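Review: the Burkmont Household Conversations Kit (second edition)

Posted 18 February 2019

So the Burkmont kit has been living in the boot of my car since May, and I've promised three different people I'd write it up. If you've never come across it, it's a boxed set for running sit-down interviews with families who are doing it tough, the idea being that you come away with something better than an income figure. You get a deck of prompt cards, two pads of recording forms, a facilitator's booklet, a tin of coloured counters and a big fold-out mat. It costs $247 plus postage, and I paid for ours out of our own programme budget, so no favours owed to anyone.

A bit of background. I coordinate a small anti-poverty programme across the Carkau district, which has 883 households on the last council list, spread over a lot of bad road. For years we used the standard income and spending survey, and for years it told us that most of our families were managing fine. They weren't! It asked what came in and what went out over a month. It had no place to write down that the fridge had been lent by a sister, or that one cousin with a ute was how four families got to the clinic. If you only count dollars, you miss who owes whom, and in a place like ours that's most of the story.

The cards

There are 56 of them and they're the best thing in the box. Each one has a plain question on the front and a couple of follow-ups on the back. My favourites are in the borrowing set: "Who would you ask first?" and then, on the back, "Who would you never ask, even if things got very bad?" I've had that second one open up a conversation that went for an hour and a half. You learn about old fallings-out over land and water, and why a family that qualifies for the food co-op won't set foot in it (the woman on the desk is married to their landlord, as it happened).

The work cards are weaker. They assume people have a job or don't have a job, when half of our lot have three bits of one - fruit picking, a few shifts cleaning, minding somebody's kids for cash. I ended up writing my own in texta on the blank cards, and then I ran out of blank cards. More blanks, please, Burkmont.

The mat and counters

I thought the mat would be a gimmick and I was wrong. You lay it out on the kitchen table and people move counters between circles marked home, family, neighbours, services and so on, to show where help comes from when it comes at all. People who go quiet when you're holding a pen will happily push counters around, and then they start correcting each other, and that's where the good stuff is. Grandmothers are especially fierce about it. It doesn't fold back down to its original size, mind you. Ours now lives rolled up with a rubber band around it.

The counters come in a colour set that includes a navy and a black, and under a kitchen bulb at six in the evening I defy anyone to tell them apart. I swapped the black ones for dried beans.

The booklet

Mixed. The first half is lovely, clear and practical, with sensible advice on going to people's homes and when to put the cards away and just drink your tea. The second half is all scoring. You're meant to turn each conversation into a number out of five for "household resilience", and I hated it. I can see why it's in there (funders love a number, and ours asked for one straight away) but I had two families on the same score where one was coping through a big generous network and the other had simply stopped eating lunch. Any decision made off that score would have been a bad one.

Iwona Sikora runs the sister programme over at Girkska, and she's more forgiving than I am on this. She fills in the score last and won't let anyone see it without the written notes attached. We've copied her and it does take the sting out. Her other suggestion was to do the interviews in pairs, one person talking and one writing, and if you can afford the second set of wages I'd say do it from day one.

How it compares

The only other thing I've used that comes close is the Frimpong workbook. It's cheaper and there's much less to carry, and it's very good on debt. But it's a workbook, so the family sits there watching you write, and it has nothing like the mat. If you mostly see people one at a time in an office, I'd probably get the Frimpong. If you're going to them, get this one.

The forms

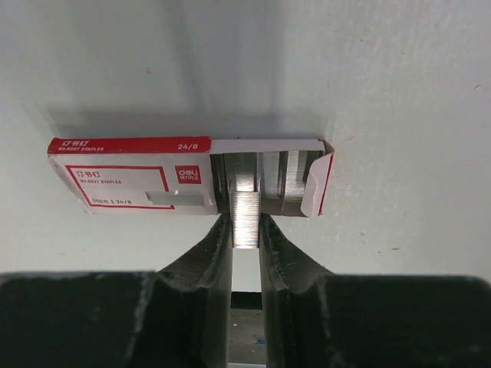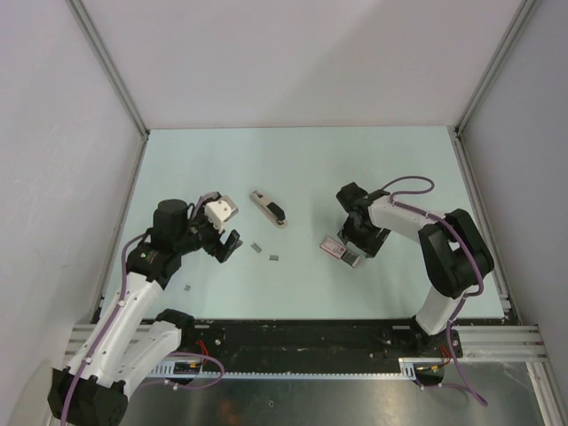
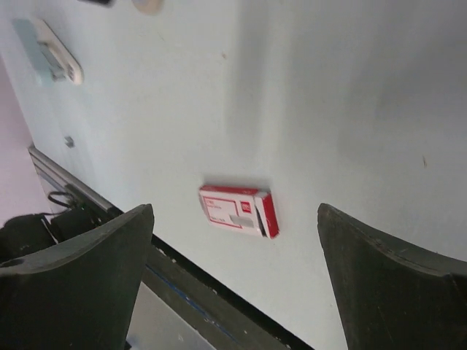

The recording forms are where the kit falls over a bit. They come as loose sheets, six to a household, and the sheets have nowhere to write the household reference except on page one, so once you drop a folder (I've dropped a folder) you're matching handwriting on the lounge room floor. The refills are worse, as the wrapper doesn't say which edition they're for and I've bought the wrong ones twice. Look at the staples in the first picture, with 24/8 on the red band and 24/8 again down on the white front, so you know what size you're getting whichever bit you look at. I'd love the same from a $30 pad of paper! And staple every set together before you leave the house, one in the top left corner, with the reference written on all six sheets.

Burkmont were nice about it when I rang. They swapped the second lot of refills without charging me, and the person I spoke to said the page numbering was being looked at. She didn't know about the blank cards.

Would I buy it again? Yes, and I'm putting in for a second set so the northern end of the district can have its own. Four stars, and I'd go to four and a half if they'd let me leave the scoring pages out. If anyone has a decent set of work cards they've made up themselves, please post them in the comments, I'd be very glad to pinch them.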